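Takusum Cluttered-Counter Fingertip Set (pair, black)

By Etelka Szabó, Sumeck
Page updated 28 Feb 2025

So, this is the product page for the fingertips, but I'm going to talk about the method too, since half the emails I get are people asking how we arrived at the numbers and whether they'd hold up in their own kitchen (fair question!).

Takusum is a pair of slim black fingertips for a two-finger parallel gripper, sold with the grasp-selection code we call Gilbert. The fingertips do the poking into tight spots. Gilbert decides where to poke. You can buy the tips alone and run your own planner, and plenty of people do, but the results below are for both together.

What we were after was pretty simple. Most grasp planners I've used look great with a handful of things spread nicely over a table, then fall apart when there's a bowl right in front of a bunch of jars. Gilbert scores each grasp twice: once for the object itself, and once for everything the open fingers would have to pass on the way down. If the second score is bad, it hangs above the object and tries another wrist angle before it commits. It looks a little indecisive when you watch it, I know, but I've grown fond of it.

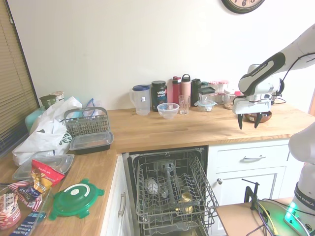 We ran 463 grasp attempts over a few weeks, all on Franka arms, with the clutter shuffled between blocks. With both scores switched on, 88 percent ended in a clean lift, meaning the object came up and nothing next to it fell over. With only the first score, the regular way, we got 73 percent. Same fingertips, same objects, same arms. I was hoping for a bigger gap, to be frank with you, but it held up every time we split the data a new way, so I'm happy to put it on a sales page!

Where it still struggles: clear plastic, mostly. Lids and thin takeout containers come back from the depth camera full of holes, and Gilbert gets overconfident about what isn't there. Floppy bags are hit or miss too. We left those attempts in the total, by the way. There's an update planned for May that treats missing depth as "maybe something" instead of "nothing," and early runs over at our Hurkdale site look promising, but I don't have a number I'd stand behind yet.

What you get:
One pair of fingertips, black, with mounting screws
Six spare grip pads
Gilbert license for one workstation, with updates
The full log of all 463 attempts, failures included

Fitting them is a ten-minute job if your screws aren't stripped (check first, please). Run the calibration script after every swap, even if you're only changing pads. The pads are softer than the old ones and compress a bit more, so start with a lower closing force than you're used to and work up.

If you already own the first version of the tips, the new code runs fine on them, and you can order just the pads. Shipping is from Sumeck directly, and questions about the method come to me, so go ahead and write. I like hearing which objects broke it.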